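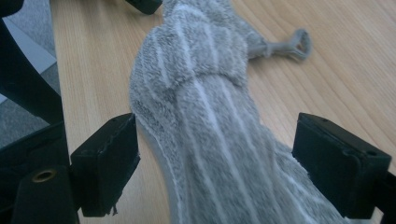

4.2 Do households wash towels as often as they say?

Most work on domestic laundry relies on what people report. Escobedo and Moen asked 530 households in Dukstead how many times a bath towel was used before washing, and the answers clustered tidily at three. We find that tidiness hard to believe. Three is also the number printed in the leaflet that went out with the survey, and the authors do not discuss whether respondents had read it first.

Our own diary data from Curnden give a messier picture. Of the 600 diaries sent out, many came back with whole weeks filled in using the same pen and the same numbers, which suggests they were completed in one sitting. We dropped the worst of these, but we doubt that the remaining ones are free of the problem. Varela has argued that such errors cancel out over a large sample. He offers no evidence for this, and guilt about housework seems likely to push answers in one direction only.

A second difficulty is the word "towel" itself. Some households counted hand towels, others did not, and a few appear to have included dish cloths. Terry cloth with a looped pile (Figure 3) takes up more water than a flat weave of the same size, so lumping the two together tells us little about drying time or water use.

Figure 3. Gray terry towel with lengthwise white stripes and a hanging loop.

The usual claim that hanging a towel extends the time between washes rests mainly on the Husine trial, which followed 30 homes over 20 days. Robles treats the result as settled. We do not. Homes in the trial chose for themselves whether to hang towels or leave them folded, and those that chose hanging also had larger bathrooms and more windows. Sandoval's reanalysis adjusts for room size but not for airflow, and the effect shrinks by more than half even so.

Meter readings would avoid several of these problems, though they cannot separate towels from the rest of a load. The Zepeda readings, collected through September, are taken up in Section 4.3 with that limit in mind.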